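Visit to the Open Day at the Lamon Test Hall: Two Grippers, One Small Kitchen

Nov 6, 2020

I went to the open day at Lamon with one practical question. Our workshop must choose a gripper for a small arm before January, and I have read so many data sheets that they all look the same to me now. The invitation promised that visitors could try the hardware with their own hands, so I took the early train.

The hall is behind the main building, and the way to it is not well marked. I walked past the loading gate twice before I found the registration desk. Each visitor received a badge and a paper with the time slots. The slots were short, 12 minutes for each station, and the staff were strict with the clock. At first I found this annoying. Later I was thankful, for the line at the coffee machine was the only long one of the whole day.

The first station

Muvinus showed its arm with the parallel gripper on a bench with a toy kitchen. I must say that I had expected steel parts and test weights. But the kitchen is a good choice for a comparison. The objects are light, they have different shapes, and one sees at once if a finger is standing in the wrong place.

I was allowed to drive the arm with the hand controller. My task was to take a yellow block and bring it to the red burner of the cooktop. The gripper is wide for such a small object, and the crossbar hides a part of the view when one stands behind the arm. I learned to stand a little to the side and to look at the tips of the fingers only. The closing force is set on a scale in the software. I began at 4 and stayed there, and the block did not turn between the fingers when I lifted it.

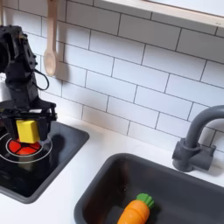
The second station

Geslow had the same kind of toy kitchen on the next bench, which I appreciated, but a different idea of a gripper. Its fingers are soft and bend around the object. With the block I found it less exact. The fingers touched early, the block tilted, and I had to open and begin again. With a plastic carrot it was the opposite: the soft fingers took it on the first try, also when I came from a bad angle.

The controller of Geslow felt slower to me. I asked if this was the arm or the network, and the engineer answered that they limit the speed on open days. This is a reasonable answer, but then I cannot compare the speed of the two systems, and I will not do so in this report.

Cameras and the view of the operator

Between the stations there was a table of Ó Gríofa, who make camera mounts. They let us drive an arm by the screen only, with our back to the bench. I had trouble with the depth. From a camera placed high I could not tell if the block was already above the burner or still in front of it. The shadow of the gripper on the cooktop helped me more than I expected -- when the shadow came near to the block, I knew that I was low enough. With a second camera on the side it became easy. I would pay for the second camera before I pay for a better gripper.

What I noted about prices and parts

Muvinus gave a price of 2,000 for the gripper with cable and controller card, without tax. Spare fingers are sold in pairs. Geslow did not want to give a price on the day and promised to send an offer. I have asked both for the drawing of the mounting plate, for our arm is old and has its own hole pattern.

One more remark on cables. On both arms the cable to the gripper runs on the outside. It was no problem during my tries, but in our cell there is a fence post quite near, and I would need to tie the cable closer to the arm.

My present opinion

For our blocks and housings, which have straight sides, I lean to the parallel gripper. If we also must pack the rubber parts next year, the question opens again, and then I would like to borrow the soft one for a week. The staff at Lamon said that such a loan is possible against a deposit. I have left my address at the desk and wait for the form.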